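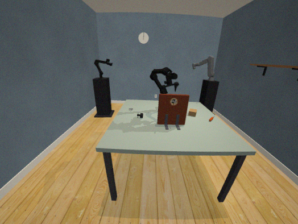
Figure 1. Simulated workcell for the board task, with three arms, the upright board, a box and a screwdriver.

4.2 Fixture Work in the Geltier Suite

Small assembly jobs at a bench remain a weak point for learned controllers. The Geltier suite covers 14 such chores, among them seating a part on a board, clearing a tabletop and returning a hand tool. We ran the Suka and Makris policies for 200 episodes per chore, with object positions resampled at each reset. Rendering settings follow Stergiou's July release. An episode ends after 550 control steps or when the part leaves the reachable area.

Approach motions were reliable for both policies. Most failures fell in the last stage, where the fingers must close evenly on a short part whose sides are partly hidden from the overhead camera. Makris recovered from a bad first grasp in 12 episodes; Suka did not recover in any.

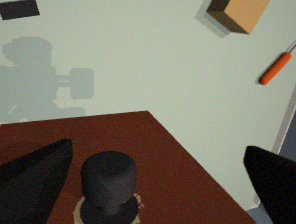

Figure 2. Gripper view, fingers open on either side of a dark cylindrical part.

Lateral offset between the part and the midpoint of the fingers was logged at every step. Large offsets at closure tended to tip the part. We therefore do not consider either policy ready for unattended bench work, and Section 5 repeats the test with the Hernora force model enabled.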